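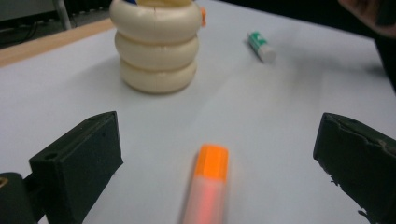

From: Vernon MacLeod
To: grestside-manip
Subject: Re: [grestside-manip] Hand-held vs. remote control for the desk tasks

Nele Lindemann wrote:
> Short version of what we discussed at Lapointe: I'd like to drop the
> remote control rig for the desk tasks and do everything with the
> hand-held gripper from now on. We have 280 demonstrations of the pen cup
> task recorded by hand and it was painless. People pick it up in minutes.
> With the Vastar setup new people need most of an afternoon before they
> stop bumping the table, and even then they're slow.
>
> The policy trained on the hand-held set is running on the Bisel arm and
> looks good to me. I don't see what the remote sessions still buy us.
> If there are no objections I'll cancel the September bookings for the
> rig and give the time to Vidar.
>
> Nele

I have an objection, or maybe several small ones that add up.

I don't dispute that it's faster. I've used both and I would much prefer to spend a morning with the hand-held one. My wrist gets tired but my temper doesn't. What I don't buy is the step from "easy to record" to "good to learn from," and your message more or less treats those as the same thing.

Take the count first. You have 280 demonstrations, fine, but who made them? I went through the session log and it's three people, and Chantal did by far the biggest share. Chantal is very good. She comes in at the same angle every time, closes at the same height on the pen, and hardly ever fumbles. So what we have is a great many copies of the way Chantal picks up a pen. I'd trade a good part of that for a smaller pile from people who are worse at it and have to recover.

Second, "looks good to me." Which runs? The only sheet I could find has 32 trials on it, and the column for where the cup started is blank on most of them. If the cup was always put back near the middle of the table then we tested one thing over and over. I'm not accusing anyone of picking easy positions. I do it too without noticing, your hand just puts the cup back where it was.

Third, and this is the one I care about most. A person holding the gripper can do things the Bisel arm can't. We bend at the waist. We walk half a step to the side. We tip the wrist over in a way that would put the arm's elbow through the table. None of that shows up as a problem when you record, and it all goes into the set as a perfectly nice path. With remote control you find out right away, since the arm refuses and you curse at it. That's the afternoon you're complaining about. I think at least part of that afternoon is information.

Vidar told me they filter out the paths the arm can't follow. Good. How many get thrown out, and from which corner of the table? If it's mostly the far side, then we're quietly teaching the thing that pens never end up on the far side.

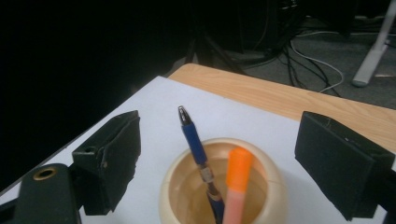 Photo: Annick Beaulieu, Grestside

Look at what the gripper camera gets with both pens standing in the cup. From up there the orange cap is the brightest thing going, with the blue pen next to it on a white sheet. I would bet you lunch that the policy has learned "go to the orange" and knows very little about cups. Has anyone tried it with the highlighter taken out and only the blue pen left in? Or with a second orange thing lying on the table? I asked this in the room at Lapointe and got a shrug.

Same worry with the surface. We have recordings on the pale tabletop and recordings with the paper down on the wood one, and it's good that we have both. But the list in the shared folder doesn't say which is which, so I can't check whether the trials were on the surface with most of the data. Please could somebody add that before the raw files get archived? It is dull work and I'm willing to do a share.

The finger pads, too. The edges on the hand-held fingers are chipped and scuffed, and the pair on the arm are new. A person makes up for a ragged edge without thinking, you squeeze a bit more or slide up the barrel. The arm won't. Either put worn ones on the arm or fresh ones on the hand-held, I don't much care which, as long as they match.

Now the other side, in fairness. Annick reminded me that our remote set has its own tics. There's the pause before every grasp while the operator leans over to check depth on the second screen, and the policy learned that pause faithfully and just hangs there over the cup like it forgot why it came in. There's a lot of jitter when people get tired. And the delay through the Vastar link was bad all spring, so the older recordings teach reaching for where the pen used to be. I would not hold that set up as a model of anything.

So I'm not asking to go back. I'm asking to keep two of the September bookings and use them for something we can compare. Same table, same cup, same pens, starting places drawn from a hat and written down BEFORE the run. Train one on hand-held only and one on hand-held plus a little remote, and have a person who didn't train either one do the scoring. Chantal has offered to score, but she'd know her own style when she saw it, so I'd rather have Annick.

If hand-held only comes out ahead I'll shut up about it and help take the rig apart. I suspect it'll be close in the middle of the table and not close at the edges, but that's a guess and I've been wrong on this list before (see the thread on the glue stick, which I'd prefer not to reopen).

A few things I'd like answers to even if we do nothing else:

— what share of the hand-held paths fail the reach filter, split by table area
— who recorded what (initials are enough)
— whether a dropped pen counts as a failure if the arm gets it on the second try. Vidar says yes, the sheet looks like no
— whether anybody kept the bad takes. I have a nasty feeling they were deleted to save space

That last one bothers me. A person dropping a pen and picking it up again is worth more than another clean grasp, and the instructions we hand out still say to stop and start over when that happens. I wrote that line myself, back when we were only replaying the paths, so feel free to blame me. It should come out today.

Nele, please don't cancel the bookings until Vidar has had a chance to reply. He's traveling and reads the list at around 3 in the morning our time, so give it a night.

Vernon

--
grestside-manip mailing list
To leave the list, write to the list owner with "remove" in the subject line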